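영유아 부모 노래 모임 자료 나눔 행사 방문기

12월에 테보프(Tevov) 가족지원센터에서 열린 자료 나눔 행사에 다녀왔다. 우리 모임에서도 내년부터 부모와 아기가 함께하는 노래 시간을 열 계획이라, 다른 곳에서는 어떤 자료로 어떻게 진행하는지 보고 싶었다. 행사는 오전 10시에 시작했고 입장료는 없었다. 유아차는 1층 현관 옆에 두고 올라가야 한다.

2층 큰 방에는 단체별 책상이 벽을 따라 놓여 있었다. 먼저 들른 곳은 노래책을 만드는 칼루넬(Callunel)이었다. 손유희 노래, 무릎 노래, 자장가를 묶은 진행자용 책을 새로 냈는데 가사 옆에 동작 설명이 짧게 붙어 있어 처음 진행하는 사람도 따라 하기 쉬워 보였다. 악보는 단선율만 실려 있다. 기타 코드가 없는 점은 아쉬웠다. 책에 딸린 음원은 따로 신청해야 하고, 모임을 실제로 운영하는 단체에는 한 부를 무료로 보내 준다고 한다. 신청서에는 모임 장소와 아이들 나이를 적게 되어 있다.
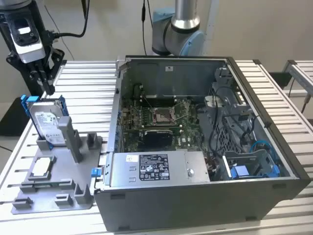
홈이 난 작업대와 검은 그리퍼.

11시에는 샤쿤탈라 네기 씨의 시범 수업이 있었다. 아기를 안은 부모들이 바닥에 둥글게 앉았고, 나는 뒤쪽 의자에서 봤다. 시작 노래는 아이 이름을 한 명씩 넣어 부르는 곡이었다. 같은 노래를 세 번 되풀이하고 다음으로 넘어갔는데, 두 번째부터는 부모들 목소리가 꽤 커졌다. 네기 씨는 음원을 틀지 않았다. 음원 속도에 맞추다 보면 아이가 반응할 틈이 없다는 설명이었다. 집에서 복습할 때만 음원을 쓰라고 했다. 걷기 시작한 아이들은 중간에 돌아다녔지만 따로 앉히지 않았다.

수업이 끝나고 간식 시간이 이어졌다. 바나나, 찐 고구마, 소금을 넣지 않은 쌀과자가 나왔다. 알레르기 표시는 그릇마다 붙어 있었다. 간식 조리법은 한 장짜리 종이로 나눠 주었는데, 한국어판은 아직 없고 영어와 체코어만 있었다.

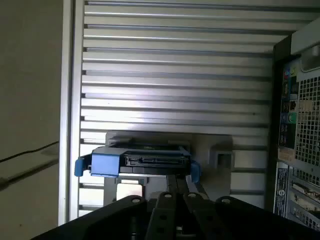 파란 캐디에 끼운 하드 드라이브와 은색 슬랫 패널.

오후에는 대여 꾸러미를 살펴봤다. 클라스텍(Clasteck)이라는 이름의 꾸러미에는 마라카스, 천 스카프, 손인형, 노래 카드가 들어 있다. 한 번에 3주 동안 빌릴 수 있고 연장은 한 번만 된다. 카드는 코팅되어 있어 닦아 쓰기 좋겠지만, 글씨가 작아서 둥글게 앉은 자리에서는 잘 안 보일 것 같았다. 반납할 때 악기는 빌린 쪽에서 닦아야 한다. 센터 대여 목록에는 자료가 모두 620점 올라 있고, 그중 그림책이 가장 많다.

진행자 교육 안내도 받았다. 신데르자르시(Šindelář) 교육실에서 2일 과정으로 열리며, 둘째 날에는 참가자가 직접 노래 두 곡을 이끌어야 한다. 아이를 데려와도 되지만 돌봄은 제공하지 않는다. 우리 모임에서는 두 사람이 신청하기로 했다. 칼루넬 책은 이미 신청서를 냈고, 대여 꾸러미는 첫 모임 날짜가 정해진 뒤에 예약할 생각이다.
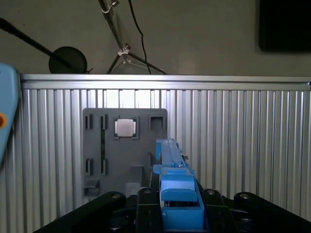
박희 유: 저도 그날 시범 수업을 봤습니다. 우리 모임은 계속 음원을 틀고 했는데, 지난주에 처음으로 끄고 해 봤어요. 음이 자꾸 낮아져서 저는 좀 힘들었습니다. 혹시 교육 과정에서 첫 음 잡는 법도 다루는지 아시면 알려 주세요. 그리고 노래 카드는 센터에 말하면 큰 글씨 파일을 따로 보내 줍니다.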